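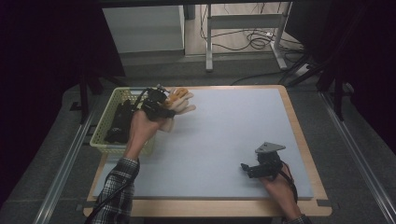 Gray board in a wood frame, keep or paint?

greltell_attic
OK quick one before I have to run. Work table, light gray board that sits flat in a wood frame, pale honey color wood all the way round. Wood border is wider on the near side and on the right, which bugs me a little but whatever. I sort small stuff on it, buttons, cable ends, seed packets. Yellow-green basket lives on the left end.

Questions
1. leave the gray or paint it white?
2. basket on the board or off the board?
3. anything to stop stuff rolling into the seam where board meets wood

Budget 100 bucks, would rather spend zero.

pegboard_moth
Leave it gray. Matte gray is the best sorting surface there is, you can see white things AND black things. White glares like crazy under a lamp. Had a white one, hated it, sanded it back after a month.

sungate22
disagree. white all day. I do beads and gray eats the silver ones. If you go white get a satin not gloss, two coats, light sand between. 400 grit is fine

pegboard_moth
400 is too fine for the first pass imo. It won't bite.

sungate22
first pass sure. I said between coats

tablesaw_no
Basket OFF the board. You're giving up the whole left end for it. Hang it on the side with two hooks or put it on a stool.

greltell_attic
Tried a stool. Kicked it over. Twice.

tablesaw_no
lol ok hooks then

kettle_on_11
I'd keep the basket right where it is. Those lattice sided ones are great, crumbs and dust fall out, light enough to shove over with your wrist. Mine overlaps the wood edge too and it's never been a problem. If it slides put a bit of shelf liner under it. Only thing is tiny parts go through the holes so line the bottom with a scrap of felt.

sungate22
felt sheds. use a cut down placemat

kettle_on_11
Felt has been fine for me for years but ok

dropcloth_dan
For the seam: is the board glued down or just sitting there? If it's loose, lift it out, vacuum underneath, you will be horrified. Then a thin bead of clear caulk. If it's glued skip the first part obviously.

greltell_attic
Loose I think?? Came with the house. Will check tonite. Caulk feels permanent though

dropcloth_dan
It peels. Or use painters tape for a week and see if you even care about the seam once it's covered.

pegboard_moth
Seconding tape first. And wipe the wood with a little mineral oil while you have the board out, go easy near the edges so it doesnt creep onto the gray.

tablesaw_no
What kind of volume are we talking? If it's 500 seed packets you need drawers, the board color isn't your problem

greltell_attic
Nowhere near. One shoebox.

greltell_attic
Update, board lifts right out. Found 11 buttons and a dead moth, sorry pegboard. Leaving it gray for now, basket stays, tape is on. Might still try the placemat thing

sungate22
you'll come around on white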